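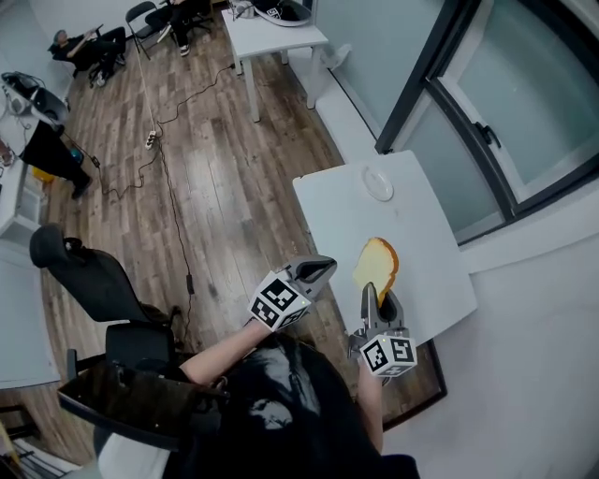
Bread Mornings Are Back, and the Yellow Loaf Is Staying

If you came up the Durnwood stairs before ten at any point in November, you already know what this item is about, because you smelled it. Bread mornings are back! We let them slide over the summer, when the thought of turning on an oven made everyone want to lie down on the floor, and I had forgotten how much I like a workday that begins with somebody sawing at a crust.

For those who joined the building after spring, the idea is very simple. Somebody bakes, or buys well, and brings a loaf in. It gets sliced in the kitchenette and we eat it wherever there's a table and some daylight. There is no sign-up sheet this time. We tried one last year and all it did was make people feel guilty in alphabetical order. If you have bread, bring bread. If you don't, bring butter, or a jar of something, or just come and eat.

The loaf I want to talk about is the yellow one. Maarten Baert started it. He had been making a plain white sandwich loaf for years, perfectly nice, the sort of bread you don't think about while you're eating it, and then he began swapping water for milk and adding eggs until the inside turned the color of good butter. The crust comes out golden brown and thin, and the slices stand up by themselves when you hold them at the bottom edge, even cut fairly slim. I can't overstate how much this matters to anyone who has tried to spread cold butter on a soft slice and ended up with a hole and a bad mood.

I asked Maarten for the recipe and he sent me a photo of the back of an envelope. What follows is my reading of it, checked with him twice. It makes 2 loaves, and you should make both, since one of them will be gone before it has cooled.

Start with 1,066 grams of bread flour. Yes, 1,066. I thought it was a slip of the pen too, but that is what was left in the bin the day the loaf first came out right, and he refuses to change it. The rest is whole milk, three eggs, a good lump of soft butter, a few spoonfuls of sugar, salt, and a packet and a half of instant yeast. He doesn't weigh the milk. He weighs the bowl, and pours until the whole dough comes to 2,061 grams, with everything else already in it. The first time I did this I forgot to write down the weight of my empty bowl and had to wash it out and start over, so write down the weight of your empty bowl!

Keep the butter out until the dough has come together, then set it beside the scale and count it as part of the total. (This was the part of the envelope with the coffee ring on it, and I got it wrong the first two times.) Knead until the dough pulls away from your fingers and feels like an earlobe. It will be sticky for longer than you would like. Don't add flour. Maarten wrote that one in capital letters and underlined it, and he is right. My second attempt got three extra handfuls and could have been used to hold a door.

Let it rise in a warm spot until it's doubled. Divide it, flatten each half, roll it up snugly like a sleeping bag, and put it seam side down in a greased loaf pan. Let it rise again until it crowns above the rim, brush the top with a little milk, and bake at 350 degrees until it's deep gold and sounds hollow when you knock on the bottom. My oven takes just over half an hour. Yours may be kinder or meaner.

Now the hard part, which is waiting. Steinar Lauritsen holds that any bread cut warm is ruined, and I have watched him stand next to a cooling rack with his arms folded like a bouncer. I am a warm bread person and always will be, but with this loaf I have to give him the point. Cut early, it squashes down under the knife and the middle goes gummy. Leave it until it's fully cool and you get those clean, upright slices. Use a long serrated knife and let it do the work.

Some notes on plates. Small ones are best! One slice, one small round white plate, and you come back when you want more. We did try big dinner plates at the start of the season, on the theory that there would be less washing up, and the table filled with plates before the bread had even gone around. The little white ones from the left-hand cupboard stack easily and are light enough to carry with a mug in the other hand. Please do bring them back to the kitchenette afterward. I found one on a windowsill last week with a crust on it that had gone as hard as tile, and I would rather not know how long it had been up there.

Which brings me to where we eat. The kitchenette is fine for slicing but gloomy for sitting, and the white table by the window has become my favorite spot for a slice. The panes are frosted, so you don't get a view, but the light comes through soft and even and everything on the table looks better for it, bread above all. There's a sill right there, too, for parking a mug when your elbows need the room. If you're pulling up a chair, watch the black cable that runs across the floor and the power strip it's plugged into. Lift the chair over, please, don't roll it. And brush the crumbs into your hand, then into the trash. The gaps between floor planks are where crumbs go to live forever.

Toppings, then. Butter and salt remains the house favorite and I won't hear a word against it. Daithí Kavanagh brought in a marmalade so bitter that half the room made a face and the other half asked for the jar, and I have been thinking about it ever since. Koen Dijkstra is a chocolate sprinkles man, on butter, right to the edges, and says anyone who finds this childish is free to eat something sadder. I tried it on the yellow loaf and had three slices. The faint sweetness in the bread makes it work. A sharp cheese is very good as well, cut thin, with mustard if you have the nerve before ten in the morning.

What to do with leftovers has come up less often than you'd think, but on a good week there are heels and odd slices by the afternoon. They toast beautifully. Keep the setting lower than usual, because the milk and sugar brown fast and the step from gold to charcoal is a short one. The toaster dial goes up to 5, and 2 is plenty. Day-old slices also make the best French toast I've had in a long time, soaked just long enough to soften, fried in more butter than seems decent. Past that, tear the bread up, dry it in a low oven, and you have crumbs for the freezer.

For storage, wrap the loaf in a clean dish towel and put it inside a paper bag, and it will be good through the next day. Plastic keeps it soft for longer but the crust goes leathery, and the crust is half the reason to bother. Don't put it in the fridge. Slice and freeze whatever you won't get to, with a square of parchment between the slices so that you can pull out one at a time.

Coming up: Thijs Claeys has promised a dark rye with caraway, which he says needs two days and a great deal of patience, and there's been talk of a flat, sesame-covered loaf that I would like very much to exist. I'm going to try the yellow dough as rolls, maybe with a little orange zest. If they come out well I'll bring them all in, and if they come out badly I'll bring them in anyway, with jam.

We could use another bread knife. The old one has lost its points and now mostly leans on the bread until it gives up. If you have a spare at home, leave it in the top drawer of the kitchenette with the blade wrapped. Unsalted butter is also running low, and there's only a spoonful of the marmalade left, which I have my eye on.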